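Golness Site Search for Publishers

Home / Products / For publishers / Golness Site Search

Golness is a search service for newspapers, magazines and other publishers who want readers to find articles on the publisher's own site. It is made by Erkholm and runs in your own data center or on our hosted servers. The search box, the results page and the index are under your control, and no advertising from other companies is placed between your results.

What it does

Golness reads your articles from the publishing system every 15 minutes and adds them to the index. Corrections and removed articles are treated in the same run. If you must take down a text for legal reasons, an editor can push it out of the index by hand and does not have to wait for the next run.

Readers can search by word, by author name, by section and by date. Spelling mistakes are corrected softly: the reader sees the results for the word as typed and, over them, a suggestion. We tested the other way for some time and editors did not like it, especially with family names.

The archive can be placed behind your subscription wall. In this case a visitor without a subscription sees the headline and the first lines, and the rest of the article stays closed. You choose per section if this rule is active.

Languages

The standard package comes with seven languages. For each one there is a word list for endings and compound words, and you can extend this list with local place names. Additional languages are possible on request, but please ask us early, as the preparation takes time.
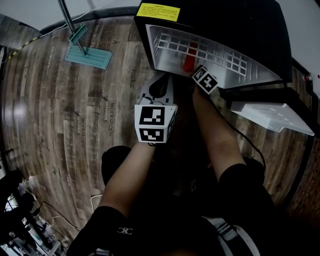 Reaching toward the black appliance, with the yellow warning label on its top panel.

Two editions

Golness Hosted: we run the servers, do the updates and keep the backups. You only need to add a short piece of code to your page template. Suitable for sites with one publishing system.

Golness On Site: you receive the software and install it on your own machines. Suitable for publishers with several titles, or with rules about where the data of readers may be stored. Installation help by telephone is included in the price.

Both editions have the same functions for the reader. The differences are in the administration screen – On Site shows also the disk use and the log files.

Moving from another search

Existing settings from Mazandarani can be imported, including synonyms and blocked words. The import from Skikent works for synonyms only, so blocked words must be entered again. Please make a copy of your old settings before you start.

Changes in version 406

Released in April. The date filter now accepts a year without a month. Results in two languages can be shown on the same page. An error was corrected where very long headlines pushed the date out of the line on small telephones.

Ordering

The price depends on the number of articles in the archive and is paid per year. Titles of the same publisher are counted together. For an offer, please send us the address of your site, the name of your publishing system and the edition you prefer. A test access can be opened for editors before the contract is signed, and the test index can be kept afterward.

Related products: Golness Alerts, Golness Reader Statistics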